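# Running a robot demo on open day

These notes cover how we set up and run the insertion demo at the Tetalum open day. They are for anyone taking over a shift. Dennis Mussa wrote the first version; I have changed the parts that no longer matched what we do.

## Before the doors open

1. Turn on the cell and home the arm. Keep the speed at 50 percent all day. Visitors can't follow it any faster.
2. Wipe the gripper pads with a dry cloth.
3. Run the full cycle 3 times with no one at the barrier. If one run fails, check that the board is seated before you touch the program. Last year Neema Lema spent most of the morning re-teaching points when the board had simply slipped.
4. Put the barrier two steps back from the cell. Kids will lean on it, so lock the feet.
5. Write the run counter on the whiteboard. We finished on 364 last time and people liked watching it go up.

## Giving the talk

Each group gets one talk and 2 cycles. Start the first cycle without saying much. Let people watch, then explain during the second.

Say what the job is in one sentence: the robot picks up a part and pushes it into a slot on the board. Then say why this is hard. The fit is tight, and a small error in the grip becomes a bigger one at the tip of the part. Most visitors have tried to plug in a cable without looking, and that comparison works well.

Keep the screen with the wrist camera view turned toward the crowd. From the barrier they mainly see the back of the arm, and the screen is where they can follow the part going in.
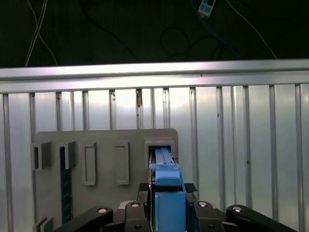 Pause the program once the part is in the slot and take questions there. The same ones come up every time:

- **Does it know where the slot is?** It has a taught position to start from, then it corrects using the camera.
- **What if it misses?** It backs off and tries again. After three tries it stops and waits for a person.
- **Can I drive it?** Not at this station. Send them to Tahmineh Ahmadpour at the Floltley table – she has a small arm there that anyone can use.

## If something goes wrong

Press stop first, then talk. Tell the group what happened in plain words. A stopped robot is fine to show, and some people find it more interesting than a clean run.

If a part drops, leave it until the arm is powered down. Do not reach over the barrier. Spare parts are in the drawer marked Jestis.

## Closing up

Park the arm, turn off the cell and copy the run log to the shared folder. Note any stops next to the time they happened. Mwangi Lyimo collects the barrier and signs in the evening, so leave them by the side door.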